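Milum 桌面整理工作站
面向家务与车间收纳作业的单臂设备
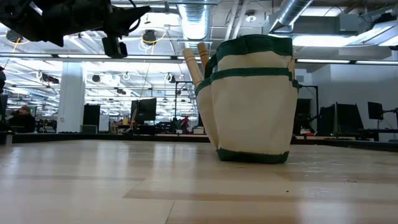 Milum 用于台面上的取放和归位：把散放的手持工具收进袋子或箱子，按指令取出其中一件，清空一块台面，或者把一批小件分到几个料盒里。设备由 Nanstead 设计和组装，控制软件 Seltier 随机附带，不另收费。

能做到什么程度

常有客户问，现在的机器到底能不能做家务。我们的回答要看是哪一件事。物品摆在台面上、彼此不重叠、握持部位露在外面，这类取放 Milum 可以连续作业，不需要有人守着。刷子、木槌、螺丝刀、扳手、量杯、锅铲都属于这一类。

软质容器要难一些。帆布袋的袋口会塌，外袋塞满以后侧面会鼓出来，袋子的形状每次都不一样。从袋里取露出手柄的工具，目前比较稳定；往袋里放，则要求袋口敞开，袋身能自己立住。袋子倒下后，Milum 会停机并发出提示，不会自行扶起。

以下作业目前不支持：叠衣服，拉拉链，系绳结，翻找袋底看不见的小件，处理带水或带油的物品。刀具和其他带刃口的工具请由人工收放。

车间使用

车间里的情况通常比家里简单，工具种类固定，位置也有规律。Seltier 的工具库最多可登记 2000 种物品，每种需要录入 4 个角度的图像，登记完成后即可调用。班后收工具、班前备料是用得最多的两项。速度比熟练工人慢，收一个中等大小的工具袋，人工一两分钟能做完，Milum 要用几倍的时间，适合安排在交接班或午休时进行。

家庭使用

家用版与车间版硬件相同，软件里限制了运行速度。台面边缘需要留出安装夹具的位置，玻璃台面不能安装。有幼儿的家庭请在无人靠近时使用。反光较强的台面会影响识别，可以关掉正上方的灯，或铺一块哑光垫布。

基本参数

机械臂：单臂，六轴
末端：平行夹爪，可更换指垫
最大抓取重量：2 千克
随机预置物品：37 种
供电：220V 交流
安装方式：台面夹装或立柱安装
操作：网页界面，中英文

供货与服务

标准配置包括机械臂、夹爪、控制盒、安装夹具和两副备用指垫，立柱需另购。订货后由 Nambiar 负责送货和现场调试，调试时请准备好日常要收纳的工具和容器，包括平时在用的旧袋子，新旧袋子的软硬差别会影响参数设置。指垫属于易耗件，表面磨光后夹持圆柄容易打滑，应及时更换。

购买前可以预约试机。请把要处理的物品带来，或寄到 Nanstead 的试机室，我们会按实际物品跑一遍，并提供运行录像和失败记录，供您判断是否合用。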